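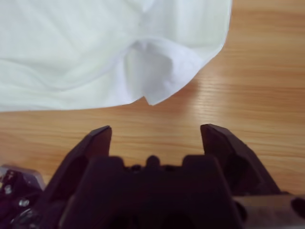 December 2018

I own 20 white T-shirts, which is what happens when you find one that fits and lose your nerve. They used to live in a heap. Then I read a long piece on the Sevness blog about folding, 476 comments underneath, most of them furious, and decided to mend my ways.

The method has 2 rules. Lay the shirt flat, and get the creases out before you fold anything. I have trouble with the first. Sleeves go where they like, and the neck end bunches up the moment you look at the hem.
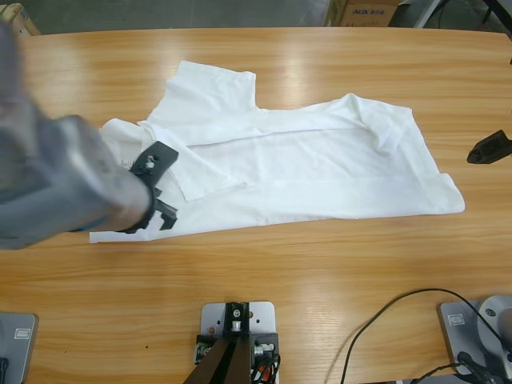
White T-shirt, sideways on the table, one sleeve pointing at the far edge.

A table does beat a bed, I'll give Sevness that. On the bed in August I managed a sort of parcel - it came undone on the way to the drawer.

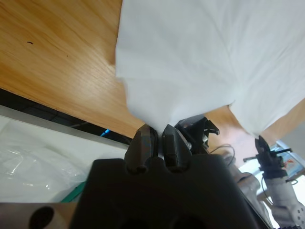 Corners are the other thing. Take hold of too much and the whole shirt comes along with it, too little and you've moved a bit of hem. My sister-in-law swears by a folding board from Banitz, but I'm not buying a plank to fold vests on. Towels next, if the drawer shuts.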